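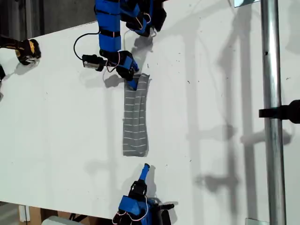 Is the cottage at Stikness all right for a family in November?

Posted by Plarnano, April 2025

Hi all, we're thinking of booking the stone cottage near Stikness for a week (sleeps 4, $770 with the cleaning fee) and I'd love to hear from anyone who has stayed. Is the heating any good, and can you get groceries nearby without a big drive?

jendach_mum
We had a lovely week there! The wood stove warms the downstairs beautifully, though the back bedroom stays chilly, so pack your flannelette pyjamas and ask for the extra doonas when you book. The general store shuts early on Sundays, so do a proper shop on the way in. Oh, and the kids adored the rock pools!

Leclerc397
Never stayed at that one, sorry, but we paid $214 a night up the road and it was fine. Check if they take dogs.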